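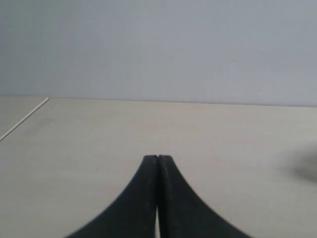
Pale beige tabletop, looking toward the back edge.

Worktables at Nindgate - gallery
September 6, 2020

Nindgate is a shared workroom on the ground floor of the old Sukgate building. We moved in last April and have been fitting it out a bit at a time. The tables came first. This page is for members who have asked about the tops before booking a place, and for anyone thinking of buying the same kind.

The color is a warm off-white with a faint mottled grain. We looked at plain white as well, but it was hard on the eyes under the ceiling lights. The lighter line toward the left runs at an angle from near the back edge.

Details

There are 12 tables in the main room and 2 in the side room. The whole order came to $470, delivered, from a school clearance at Jollow. Small parts can be hard to find on a top this color, so bring a dark mat if you work with anything pale. Mats are also on the shelf by the door - please put them back flat.

Cleaning

Wipe the tops with a damp cloth and a little dish soap. No scouring pads. Glue should be left to set and then lifted with a plastic scraper. Report any deep scratches in the book at the front desk.

Booking

Tables are booked by the half day. The side room closes earlier than the main room, and the times are posted on both doors. More pictures will be added when the shelving from Tabrizi is up.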